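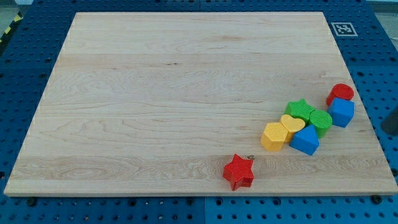

A wooden board on a blue surface full of small holes. Look for the wavy loops in the grain.

Can you really tell a tree's age by counting its rings?

You have probably been told that one ring means one year. It is a good rule, but be a bit suspicious of it.

A tree gets fatter by adding new wood just under its bark. In places with a cold winter, the wood made in spring is pale and the wood made later in summer is darker. A pale band and a dark band together make one ring. By July many trees have started on the dark part.

So far, so good. But trees don't always behave. In a very bad year a tree may make no ring at all in part of its trunk. If a late frost or hungry caterpillars strip its leaves, it may stop growing, start again and leave two rings. And in some hot, wet countries, where the weather hardly changes, many trees make no clear rings to count.

What about a plank?

Rings go round the trunk, but a plank is usually cut along it. The saw slices through the rings and they come out as long stripes. Where it only just skims a ring, you get ovals and wavy loops. Some people say every loop is a knot, where a branch used to be. Don't believe them. Knots do bend the grain, but plenty of loops have no knot in them.

You can't count the stripes on a tabletop to get the tree's age either. A plank is only a piece of the trunk, and lots of tabletops are strips from different trees glued side by side.

The oldest tree in the world?

The village of Ollow has a yew with a sign saying it is 3000 years old. Is it? Old yews are often hollow, so the middle rings have rotted away. The museum in Stesley took a thin core from the wood that is left and counted 581 rings. The tree must be older than that – perhaps 1000 years, perhaps more – but the rings can't tell us the rest. The sign is a guess.

Try it yourself

Find a stump and count from the middle to the bark. Ask a friend to count too, along a different line. If your answers are 7 rings apart, who is right? Count again before you decide.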